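Stockdale Kneeling Stool (the tall one)

Code 173. In stock, posted from Stolgate.

I wear a theatre tunic three days a week and the rest of the time I'm out in the wet with a trowel, so I've gone through a lot of kneelers. The Stockdale is the one I kept buying for friends, and in April I gave in and started selling it!

It's 900 mm wide, so both knees fit with room for a mug. Flip it over and you've got a seat. The pad comes off with four poppers and wipes clean - mine has had tomato feed, creosote and half a flask of soup on it and still looks decent.

A few things people ask me. Yes, it folds, but mind your fingers on the left hinge until it's worn in a bit. No, it won't go in the Botach trolley bag (I've tried, sorry). The green is darker than it looks on most screens. Dorothy Dobson asked for longer handles and you can now get those for 10 pounds extra - pick "Prumaneck handles" at the checkout.

Spare pads and feet are listed separately. For orders to the islands, email Leanne Kershaw first and she'll work out the postage.

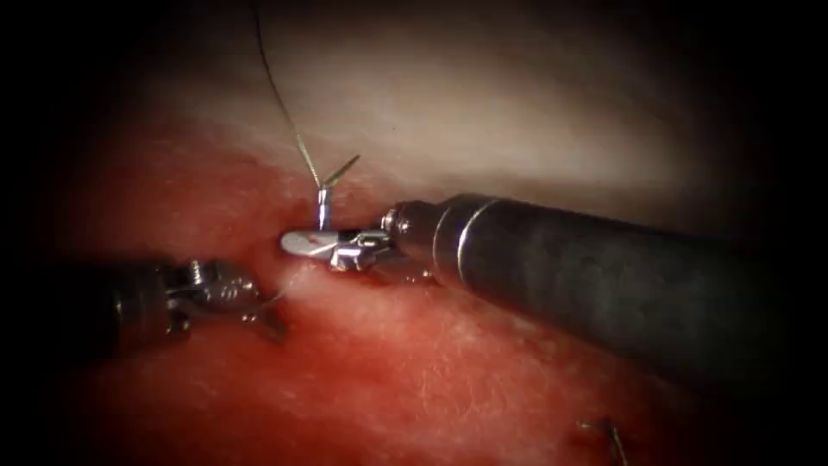 Robotic instruments at work over tissue.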